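Traltby Pitch Kit for Student Startup Contests

If your school or college runs a business plan contest, you already know how much running around goes into the big night. The Traltby kit packs the whole event into one case, and we love how quickly a bare classroom starts to feel like a real pitch room!

Inside you get a countdown timer the speakers can read from the back row, 20 judge scorecards on wipe-clean stock, a table sign for each team and a fold-out stand for the winner's check (blank check included, with a dry-erase pen).

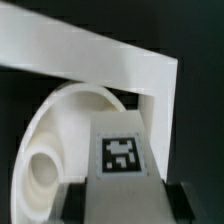
White curved piece and angled bar.

New this year is the Husteck clicker, which works with any laptop and has just two buttons, so even a nervous first-timer can move through slides without looking down. The scorecards now have a separate box for the question round too, something teachers at Endthorpe had been asking us for.

Item no. 3041
Refill scorecards: item no. 2486
Case: Paquette hard shell, gray, with shoulder strap
Timer runs on two AA batteries (not included)

Orders for September contests are open now.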